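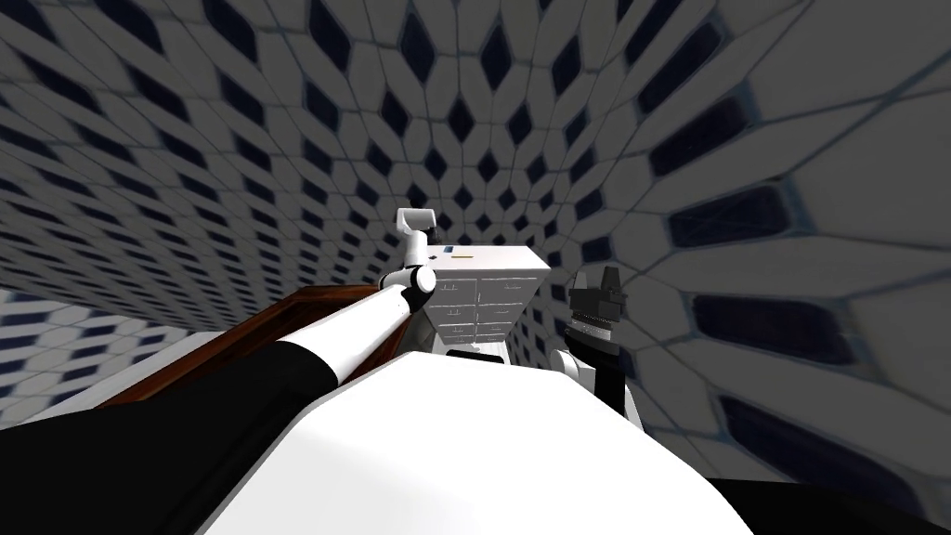 August 13, 2021 – Setting up the Puvudow room again

Started on the Puvudow room before breakfast with the idea of being done by lunch. I was not done by lunch. It is the small tiled room with the chest of drawers, and the two-armed robot has to stand facing the chest with an arm up on either side of it. On paper that is an easy cell to set up. The robot is loaded, the furniture is loaded, you give everything a position and press play.

The first thing was the base. The Ridton people sent a new body file last week and the origin had moved. In the old file it was on the floor under the middle of the torso and now it is somewhere up inside it, so on the first load the robot sank into the tiles and the physics threw it across the room. Fixed the offset, loaded again, and it stood still. I let it run 1000 steps with no commands and watched the joint readings. No drift that I could see in the plot, so I left the base alone after that.

Next the arms. The rest pose saved in the old config has both arms hanging down, which is no use in a space this tight. I want them up in front before anything else happens. The right arm went up on the first try. The left one took most of the morning. The wrist kept going the long way around, and each time it did the forearm went through the wooden counter on that side. I tried slowing it down. Then I found I had typed 90 for the elbow in a file that wants radians. Felt stupid, made tea, changed it.

After that it behaved. Up, over the counter and stop, with the gripper pointing at the ceiling.
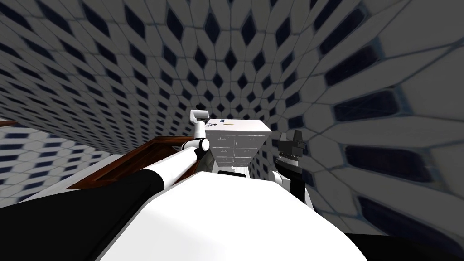

I wrote the joint values down in the notebook as well as in the config. I know that is old-fashioned but I lost a whole set of them in March when the disk at Covside filled up, and copying out fourteen numbers by hand is not much work.

Lunch was the rest of the soup.

In the afternoon I did the clearance checks. There are three places I care about: the left forearm and the counter, the right gripper and the side of the chest, and the torso and the chest. The last one is the worst. With the robot where the layout file puts it, I don't think the lower drawers can come all the way out without hitting the body. I could move the base back a little, but then the reach to the top of the chest gets worse, and the small things on top are what the first task is about. I left it where the layout has it and wrote a note to ask. Somebody else chose that spot and may have had a reason.

The collision shapes on the right gripper are too big. It has a lot of ridges and plates, and whoever made the simple version just wrapped a box around the lot. So the checker says it touches the chest when you can see daylight between them if you turn the view. I made a tighter shape out of smaller boxes – not pretty, but the false contacts stopped. Need to remember to do the same in the other rooms that use it.

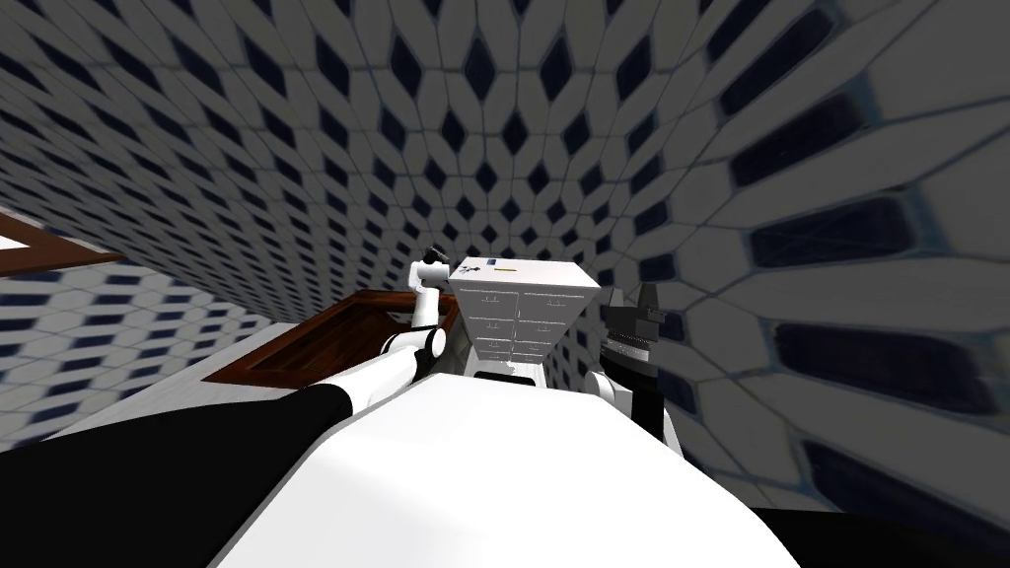

Both arms up at the chest, white gripper on the left and black on the right.

Around four I went on to the cameras. The head view is very wide and bends everything, and the tile pattern makes it look even worse. I spent longer than I should have thinking the lens numbers were wrong. I put up a plain gray wall in place of the tiles, looked again, and the numbers were fine. Put the tiles back.

The wrist camera was the last job. It needs to see both fingers and whatever is between them, so I opened the jaws and turned the hand to look at the floor. My first mounting angle showed mostly gripper. Tipped it up a few degrees at a time and saved a still at each stop, and settled on the one where there is a good piece of floor between the fingers and the base only takes up the bottom.

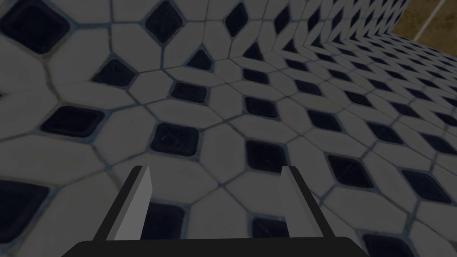

Wrist view with the jaws open over the floor tiles.

It comes out dimmer than the head view. I don't know if that is the light or the exposure setting on that camera, and I was too tired to chase it. Tomorrow.

Last thing, I ran the Boonyarit reset script over the whole setup, 352 resets in a row with the arms going back to the raised pose each time. Two of them flagged contact at the left wrist. Both had the same seed, 2303, so at least it can be repeated. I suspect the start pose is a hair too low over the counter for that one. Saved the log, committed the config, and put the notebook back on the shelf by the window.

To do: wrist light, seed 2303, ask about the base position, gripper shape in the other rooms. Buy more tea.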